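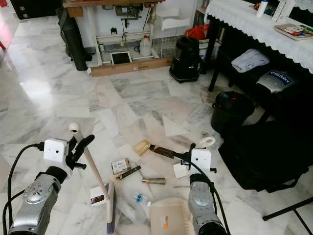 How do you get an etch mark out of polished marble?

You re-polish it. An etch is missing stone, so a cleaner has nothing to lift off and a sealer has nothing to protect.

I spent most of February relearning this on the ground floor of our house, and I'm writing the procedure down because my notes from the first attempt were a mess of pencil on the back of a delivery slip. The floor is 711 square feet of polished marble, laid by the previous owners. The worst of the damage ran from the kitchen door to the pantry, where I had been mopping with diluted vinegar for longer than I want to put in print.

Marble is mostly calcium carbonate. Acid dissolves it and leaves a surface that scatters light, which the eye reads as a dull spot. Vinegar, lemon juice, wine, tomato and most bathroom descalers will all do it. A stain is a different problem: something dark has soaked into the pores and the shine above it may be perfectly intact. Before you buy anything, put a flashlight flat on the floor and look along the beam. If the mark disappears from directly overhead and shows up at a low angle, treat it as an etch. If it is dark from every angle, start with a poultice.

For light etching, where a fingernail can't find the edge of the mark, polishing powder alone is enough. I used Urkell on a white felt pad under a slow hand polisher. Wet the area, add a teaspoon of powder, and work it to a slurry the thickness of cream. Keep the pad moving. Add water before the slurry dries, then rinse twice and dry with a clean towel. Judge the result only when the stone is fully dry, the next morning if you can stand to wait.

For anything you can feel, you need diamond pads first. I started at 500 grit, went to 1,000, and then finished with the powder. Svyatoslav Semeniuk, who lent me the polisher, starts at 400 and says I'm wasting pads. He may be right. On my floor 400 left swirl marks that took a long time to remove – longer than the etching would have.

Go wider at each step. If the first grit covers a patch the size of a plate, the next should overlap it by a few inches on every side. My first patches had a visible ring around them because I kept to the same outline all the way through.

The dust and grit have to come up completely between steps. I sweep with a soft brush, vacuum with the bare-floor head, then wipe with a damp microfiber cloth. One grain of 500 under a felt pad draws a line you will be looking at for years. There is one by the stairs.

On sealing: I used Hesura, a penetrating type, one coat, excess wiped off after ten minutes. It slows down oil and coffee. It does nothing for acid, whatever you may hope. Leave the floor alone for 36 hours before putting furniture back. I cheated on the hall table and it left two faint feet.

Routine cleaning is now plain warm water and a pH-neutral soap, a capful to the bucket, with the mop wrung out hard. Dry dust first, always.

Update, April 2019: Zlata Stelmakh wrote to ask whether the powder works on honed marble. It works too well – you end up with a shiny spot on a matte floor. For a honed finish, stop at the grit that matches the rest and skip the powder. Try it inside a closet first. I haven't tested any of this on travertine, and the pantry threshold is still on my list.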